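Rindska two-finger gripper with wrist camera, review after a month on the bench

Short version: good fingers, decent camera, awful software. Would buy again at the sale price, not at full.

Bought in December to replace a Gimis parallel gripper that had done two years of daily pick and place and was getting sloppy in the jaw. Same arm, same controller (Trunomance, the older one with the fan that whines). I paid for mine, nobody sent it.

Fitting. Four bolts, one cable. Well, one cable if you buy the adaptor, which they don't mention until the checkout page. Grr. First evening went on firmware. The updater wants its own port and won't say which, and it failed twice with the same message before I found the answer on page 272 of the manual. Yes the manual is that long. No there is no index.

Opening is 140 mm, and that's the reason I went for it. The Gimis couldn't get round a litre carton on its wide side, so everything had to be lined up first, a bit of a cheat if you're trying to sort mixed shopping. With the Rindska you can come in from nearly any angle and have room to spare.

Test setup same as always. Board flat on the bench, blue painter's tape for the zones, one object at a time, random pose. Boxes, tins, a sponge, milk. 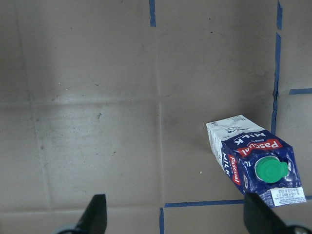
Cartons are where I'd expected trouble and mostly there wasn't any. Default force is too high, it'll dent card before the controller notices contact. Drop it to the second lowest setting and leave it there. After that, lying-down cartons came up clean most of the time. The failures were nearly all the gable end, where one finger gets a slope and the other gets a flat and the thing just swivels out. Gimis did that too tbh. Screw caps are a nuisance if a pad lands half on one. I now tell the planner to keep off them and it's much better.

Fingers themselves: stiff, nicely made, no wobble at full stretch. Pads are a bit slippy on shiny packaging. Swapped mine for the Oyelaran rubber ones, wich fit with a little filing, and wouldn't go back.

Camera. Sharp enough close up, colours fine, hates glare. Anything glossy under the bench lamp gets white patches and the pose estimate wanders off. Turned the lamp to the wall, sorted. Fingers are always in the bottom of the view, so mask them out or your detector will find two lovely dark objects in every shot. Small print on packs not readable at working height, don't buy it for that.

Software. Where to start. Calibration wizard forgets its offsets if you close the window with the cross instead of the button. Lost a Monday morning to that. The log only keeps the last session. Support did reply, politely, and sent me a link to the same manual.

Noise: quieter then the Gimis by a long way.

Good: wide opening, stiff fingers, quiet
Bad: default force, pads, calibration, adaptor sold seperately

Three and a half out of five. Will update if they fix the wizard. Haven't tried it with anything heavier than a full litre yet, so don't ask me about bottles.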